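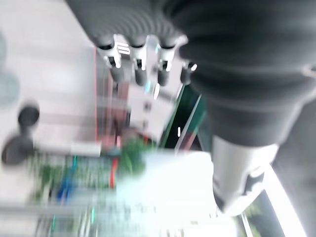
Takwood Hand Project

The Takwood Hand Project is a student robotics program in the town of Takwood, devoted almost entirely to robotic hands and the arms that carry them. It is run as an after-school club for most of the school year and as a daytime elective in the spring, and over the years it has become one of the better known school programs in the Wotura valley, partly because of its yearly contest and partly because its students are happy to explain their work to anyone who wanders in.

Background

The project grew out of a general engineering club that met in the old drafting room at Takwood High School. That club built the usual sort of thing, mostly wheeled robots that pushed balls across a floor, and its members were fond of it, but a small group kept drifting back to the question of how a machine might pick something up without crushing it or dropping it. Their first hand was made from garden hose, fishing line and a pair of motors out of a broken printer. It could hold a tennis ball, as long as the ball was placed in it with some care, and it still hangs on a hook near the door with a paper tag on one finger.

The school split the club in two the following fall. The floor robots stayed in the drafting room, and the hand builders moved down the hall to a former home economics kitchen, where they have been ever since. The long counters turned out to suit the work very well (so did the sinks, though mainly for washing coffee mugs), and later groups have resisted every offer of a newer room.

Course of study

New members begin with a single finger. They learn how a joint is pinned, how a tendon line is routed and tightened, and how a small motor can curl the whole thing and let it open again. A finger usually takes a beginner until November, and there is a cheerful custom of ringing the old kitchen timer when one closes fully for the first time.

After that, students work in pairs on a complete hand, and then move on to programming a hand that is already mounted on an arm. The shared hand used in this part of the course is dark gray, with metal brackets at the finger joints and a ribbed covering over the body, and it joins the arm at a silver wrist. Students practice lowering the fingers toward an object, closing them, lifting, and setting the object down again someplace else. It sounds simple when written out like that, and most students will tell you they thought so too.

A good deal of time goes into the less exciting side of things. Each pair keeps a paper notebook, and every attempt at a pick is written down along with the speed setting and a few words on what went wrong. The Wotura valley schools share a common notebook format, so that a student who moves from one school to another can carry on without starting over.

The Dvořáček exercises

The best known part of the course is a set of practice tasks called the Dvořáček exercises, named for the hardware store on the town square that gave the club its first box of odds and ends. There are 10 of them, and they are done in order. The early ones use large, firm objects such as a wooden block or a soup can. The middle ones bring in things that roll, bend or slide, and the last exercise asks the hand to lift a raw egg from a saucer and put it into a carton. Students may try any exercise as often as they like, and the egg has used up a great many eggs.

Scoring is out of 100 points for each exercise. A student needs 60 to move on, though it is quite common for pairs to stay with a task well past that mark simply out of stubbornness, and the advisers have never seen much reason to hurry them along.

Trostano Cup

Each spring the project hosts the Trostano Cup, a one-day contest held in the school gym and open to teams from any school in the valley. Teams bring their own hand and have until lunch to mount it on their arm and test it. The afternoon is given over to timed rounds, in which the hand must clear a table of mixed objects and sort them into bins. Dropped objects cost points but may be picked up and tried again.

The highest score on record under the present rules is 599, set by a Takwood pair whose hand had only three working fingers by the final round. A separate prize, given by a vote of the teams themselves, goes to the group that has been most helpful to others during the morning setup. Many former members remember this prize more fondly than the cup, which is a dented soup tureen from the kitchen cupboards.

Community and later work

On one evening a month the kitchen is opened to families and neighbors. Younger children are allowed to work a tabletop hand with a set of levers, and older visitors often bring along small household repairs, a habit that began by accident and has been gladly kept up. Lamps and music boxes are the most common.

Some former members have gone on to study engineering or nursing, and several have come back to help with the beginners' fingers. The club's building notes are kept in the town library, where they may be read at the desk or copied for the cost of the paper.

See also

Trostano Cup rules
Wotura valley school clubs
Tendon-driven hands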